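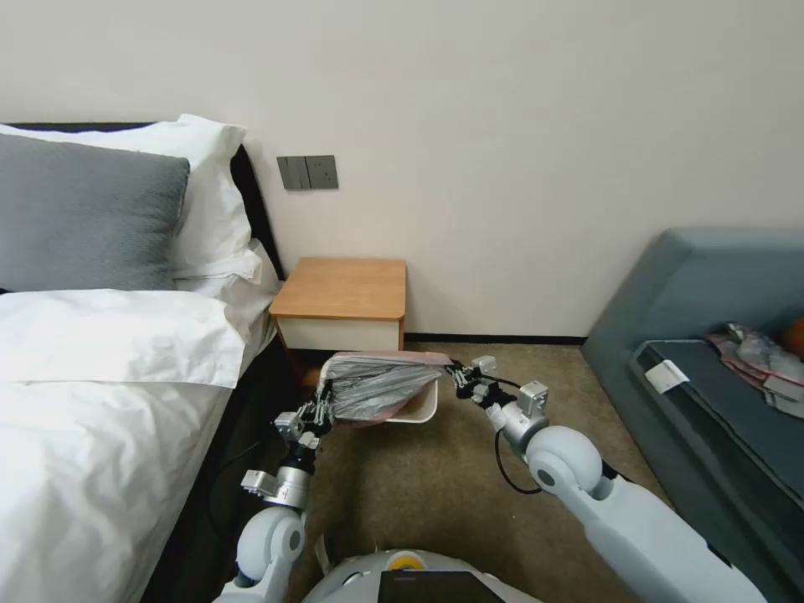

December 3, 2019. Flernwood, second night

Slept badly, and I have only the fourteenth century to blame. I brought the plague book to bed again. It is now 1349 and everyone in the village of Flosthorpe is either dead or suing somebody over a cow. Evaristo Marino lent it to me in July with the words "it picks up," and I suppose it has, in its way. The court rolls never paused. People were burying their cousins in the morning and arguing over a ditch after lunch, which is the most convincing thing I have read about human beings in years.

Read until 2, then lay there composing my talk for the local history group. They want 400 words for the newsletter beforehand. I have written the title four different ways and eaten a sleeve of crackers.

Breakfast downstairs. The man at the next table told me at length about the Cokwood bypass, for which he holds strong feelings and a folder. I nodded until my eggs were cold. In six hundred years some graduate student will find that folder and be thrilled.

Walked to the records office in the drizzle. Esmaeil Arabzadeh had pulled the manor accounts for me and warned me that the clerk's handwriting gets worse from Easter on. It does. Then, in the middle of a page, it becomes somebody else's handwriting. No note, no explanation, and the price of oats carries straight on. I sat looking at that line for longer than I meant to.

Soup at Palumbo on the way back — too salty, ate all of it. Called home. The boiler is making the noise again, but only when the plumber is not there.

Must write the 400 words tonight. Must not take the book to bed. It is already on the pillow.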